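Buying the grippers first: how Gritbridge planned its first robot budget

Palesa Oosthuizen had the spreadsheet open before I had my coat off. It has 89 lines, she told me, and she likes nearly all of them. "I used to dread this job," she said. "Planning for kit felt like guessing in public. Then we started on the hand-held grippers and I got properly excited, because you can try things for so little money!"

Palesa looks after equipment planning at Gritbridge, a small firm in Liltdale that packs gift boxes and soft goods for other people's shops. The plan is to have a robot arm picking and sorting cloth items by next February, and she has spent most of the past year working out what to buy and in what order.

The order is what I had come to ask about. Most firms of this size start with the arm. Gritbridge started with hand-held grippers, the sort a person carries to a table and works with directly, so that the handling gets recorded long before there is an arm to copy it.

"An arm is a big lump of money and it sits there looking at you," she said. "A gripper you can hand to someone at nine in the morning and by lunch you know whether it suits your goods. We've learnt more about our own stock this year than in the seven I've been here."

Soft things are the hard part. A carton has corners and keeps its shape, and the quotes she had for carton handling all came out within a whisker of each other. For fabric they were all over the place, and two suppliers wouldn't quote at all without seeing trials.
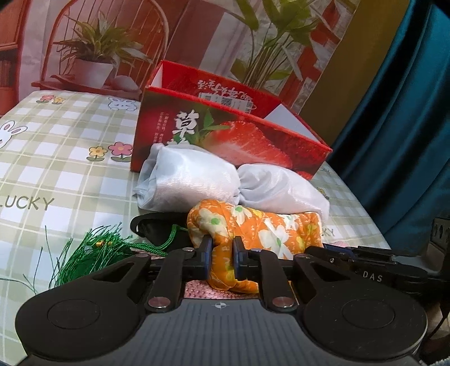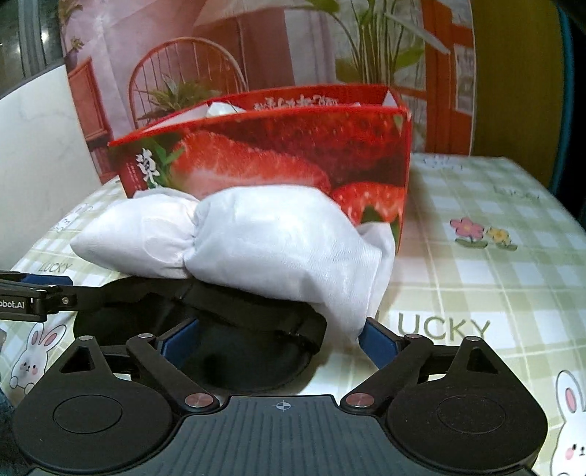
A white fabric bundle on the checked cloth, with the red strawberry box behind.

"Look at how much a bit of gathered cloth moves when you take hold of it," Palesa said. "You pinch a fold and the rest goes wherever it fancies. So my first budget line is time at the table, and I defend that one like a terrier."

Alby Rewi, who runs the trials, joined us at this point with a mug of tea and a list of his own. His is shorter and mostly about spares. Finger pads are at the top, then cables, then a second set of everything that has a screw in it.

"People price the gripper and forget the pads," he said. "I asked for 400 pounds a quarter for wear and tear and Palesa gave it to me without a fight, so I obviously should have asked for more."

She laughed at that, but she did go back and raise the figure. The two of them now review it together every 90 days. Storage came up in the same review – the recordings pile up quickly, and the drives they had pencilled in would have filled well before the arm was even ordered.

I asked what she would do differently. She thought about it for a while and said she would have rented sooner. Gritbridge bought its first gripper outright from a dealer called Prendergast, and was very happy with it, but a month's hire would have told them which finger width they wanted. The second came on hire, with part of the fee knocked off if they kept it. They did keep it.

She would also have brought in the software earlier. They use a package called Sema for labelling the recordings, licensed by the seat, and she had put down one seat. Alby needed three. "That was my mistake, and a dull one," she said. "Ask the person doing the work how many people will be doing the work. It's free!"

The arm itself is still undecided. There are two on the shortlist, one with a longer reach and one that would fit the existing bench without moving the sink. Alby wants the reach. Palesa has been pricing plumbers.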